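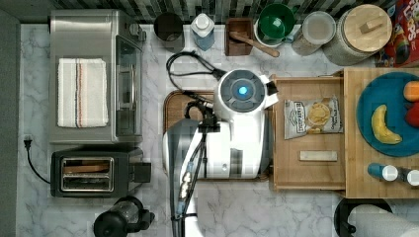

Ticket 434: Clultimport stops partway through my recipe cards

Status: Solved
Opened by: Ginevra Pagano
Product: Pakus desktop, Clultimport add-on

What's going on

Hi all! I'm moving my whole recipe collection out of an old spreadsheet and into Pakus, and I've gotten myself good and stuck. The file has 2,417 rows in it (my aunt's cards, my cards, and a big pile of church supper stuff from Penville that I typed up over a couple of winters). Clultimport takes the file fine, shows me the column matching page, lets me match everything up, and then the bar gets to row 45 and just sits there. No error message. The Cancel button goes gray. I left it going through dinner on Friday and it was still on 45 when I came back to wash up.

I'm on a Windows laptop with plenty of disk space. The file is a CSV saved straight out of the spreadsheet program.

What I tried before writing in

Restarted Pakus, then restarted the laptop. Same thing.

Deleted row 45. This is the lemon ricotta cookies, so I figured maybe it was the odd little fraction in the sugar line. Nope, it stopped on the next one down, which is now row 45 itself, of course. That one is a plain pot roast with nothing fancy in it at all.

Made a tiny file with only the first 3 recipes. Worked beautifully! Photos, tags, everything. So the add-on itself isn't broken, I don't think.

Turned off the "fetch photos" box. It got past 45 that time and I got very excited, but then all the cooking times came in blank and every recipe said it serves zero. I had to empty the whole library and start again.

Uninstalled Clultimport and put it back. No change, and it forgot my column matching, which was annoying because I have a lot of columns.

Reply from Assunta Palumbo, Pakus support

Hi Ginevra, thanks for trying so much already. Two separate things, I think. Could you open the file in a plain text editor and tell me what sits between the values on the first line, commas or semicolons? And could you tell me where the photos are stored?

My answer

Semicolons! I never would have looked. The photos are in a folder on the little network drive in the hall closet. The folder is called Dal Bello, after the street we used to live on, and there's a space in the name if that matters.
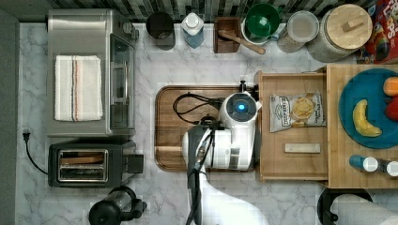

I should add that the drive goes to sleep when it hasn't been used for a bit, and it takes its sweet time waking up. Photos from there have always been slow to open, even just double-clicking on them, so I'd stopped noticing.

Reply from Assunta Palumbo

The drive is my suspect for the freeze. Please copy the photo folder onto the laptop and point Clultimport at the copy. For the blank times and servings, go to Import Settings, then Separator, and change it from Auto to Semicolon. Match your columns again after you change it, as the old matching won't carry over. There is a Save Matching button at the bottom of that page.

How it went

Well, it worked! I copied the folder over, changed the separator, did the matching one more time and saved it. It sailed right by row 45 and kept going, and I went out to the porch and left it alone. All 2,417 rows are in. I checked a bunch of them against the cards and the times and servings look right. I put the cookies back by hand on the first row of the file before I ran it, so they're in too.

One leftover, and it's small: accented letters came in as funny squares in a few of my aunt's titles. Assunta had me save the file again as UTF-8 and reimport with "update existing" checked, and that cleared it up.

If anybody has time for a wish list, I'd love a message that says it's waiting on a photo. You can go ahead and close this one. Thanks, Assunta!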